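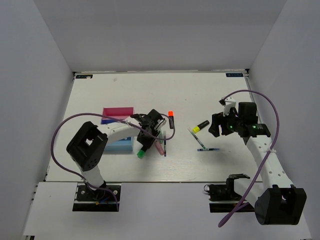

Figure 4. Two-arm bench with sorting items set out, both arms over the table.

4. Shared-Table Work: Rules and Good Practice
Applies to Trollasar two-arm benches at the Flilthorpe and Hillmont sites. Revised 24 Mar 2018.

Many rules for small arms were copied from rules for big ones, and a good share of them do little at this scale. The ones below are what remained after we dropped those we could not defend. A passed checklist does not make a bench safe. Treat it as a record that somebody looked.

4.1 Before power-on

1. Check every screw in both mounting plates by hand. Do not trust a paint mark left by the last shift.
2. Follow each loose cable from base to gripper while you move the arm slowly through its full reach. If the loop can catch a marker, a box or the other arm, shorten it and tie it to the link.
3. Set out pens, markers and boxes within reach of the arms. Keep the strip along the front ledge clear.
4. Confirm that the stop switch cuts power to both arms. Press it. Reading the label is not a test.

CAUTION: A lit indicator on a gripper tells you that the light has power. Do not read it as "safe to reach in" or as "ready."

4.2 During a run

5. Keep hands outside the walls while either arm is powered, including when both are still.
6. Run the first pass at the lowest speed, with one arm parked.
7. If an arm passes over a stack of boxes, watch the upper link as well as the gripper. The collision check supplied with the Gunawan controller covers the gripper only.
8. Stop the run if a cable hooks an object. Cut power before freeing it.

NOTE: The service interval is given as 1,000 cycles. Our Hillmont bench needed a joint retightened at 247. Use the interval as an upper limit and inspect every November regardless.

4.3 After a run

9. Park both arms, switch off, and wait for the joints to settle before clearing the table.
10. Write down any stop, however short, with the step at which it happened. "No issues" is not accepted as an entry.

For cable tie positions, see Section 5.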